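Home Explore Notifications Messages Lists Profile

Search posts

Thread

I-hsuan Huang
OK, I've been promising this one for a while. I moved my phone, my mother's phone and the spare tablet from Tshabalala Mobile over to Zeromier last month and I have THOUGHTS. Mostly happy ones! Thread for anyone who's been putting off switching carriers.

12 replies 31 reposts 178 likes

Background first. I'd been with Tshabalala for so long that my plan didn't have a name on the website anymore. It just said "legacy" on the bill. When I called to ask what was in it, the guy on the line had to go look it up (he was very nice about it).

What was in it: unlimited texts, a pile of voice minutes I never touched, and a data cap so small that one long train ride with video could eat most of it. I'd been paying for add-on data nearly every month without adding it up.

So in November I finally sat down and downloaded a year of bills. You can do this from the account page under Documents, and they come as one big file. My total data for the whole year was 407 GB across three devices. More than half of that was the tablet, so hello to my mother and her cooking shows.

Once I had that number, shopping got so much easier! Every plan page wants you to guess whether you're a "light" or "heavy" user. I didn't have to guess. I had a year of my own data and could just divide by 12.

The three I looked at hard were Zeromier, Sudholm and staying put on a newer Tshabalala plan. All three work fine at my apartment. Sudholm was the cheapest by a little, but its data pool can't be shared between lines, and sharing was the whole reason I was looking.

4 replies 9 reposts 66 likes

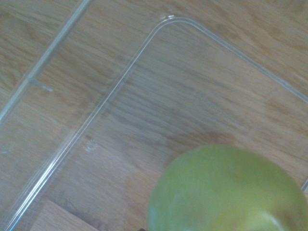

Zeromier lets you put up to 5 lines in one pool, and they all draw from the same bucket. The tablet can hog it one month and I can hog it the next. The app shows who used what, by day, which has led to some very funny phone calls with my mother.

Now the switch itself, which was what I'd been dreading. You need three things before you start: your account number, your transfer PIN, and the name exactly as it's written on the old bill. My account number was NOT my phone number. It was in tiny type on page two.

The transfer PIN you have to request. With Tshabalala I got it by text in a couple of minutes, but it expires, so don't ask for it on Monday if you're planning to do the switch on the weekend. Mine ran out once already because I stopped for dinner and then forgot all about it.

Do not cancel the old line first!! I'll say it again for my cousin, who did this – do not cancel the old line first. The new carrier pulls the number over, and that closes the old one. If you cancel before that, you may lose the number for good.

19 replies 44 reposts 203 likes

I used eSIM for my own phone. Scanned a code, waited, restarted, done before my coffee was finished. Calls came over first, and texts took until that evening. I'd read that texts can lag, so I wasn't worried, but I did get my bank codes sent to email for the day.

My mother's phone is a Ninach, the one with the big buttons, and it only takes a physical SIM. That card came in the mail on Friday. We did it together over video chat, her on the tablet and me talking her through which way the notch goes. She was quicker at it than I was the first time I swapped one.

One hiccup, to be fair. Her voicemail didn't come across, and neither did her old greeting. If there's a message in there you care about, save it somewhere else before you start. I wish I'd thought of it. She had one from my aunt she liked to replay, and we were lucky that my aunt was delighted to record it again.

Also check picture messages after you switch. Mine wouldn't send until I reset the network settings. Regular texts were fine the whole time, so I went days without noticing. Zeromier's chat support had me fixed up in one go, and they stayed on while I tested it.

How's the signal? At home, same as before. On the train, better, which I did not expect. In the basement level at the grocery store there's nothing at all, but Tshabalala had nothing there either, so I'll keep writing my list on paper.

A few people asked about speeds when the network gets crowded. The smaller carriers rent space on somebody else's towers, and their customers can get slowed down first when it's busy. I've noticed it once, leaving a concert. Maps took a while to load. Otherwise I'd never have known.

Someone also asked if I still get the old carrier's emails. Oh yes. "We miss you" twice so far! There was a small final credit on the last bill too, and it came back to my card without my having to ask. Look for yours.

If you're partway through a switch and stuck, reply with where it stopped and I'll try to help. I love this stuff – tomorrow I'm doing my brother's line, and he still hasn't found his account number.

27 replies 58 reposts 2,243 views

Show more replies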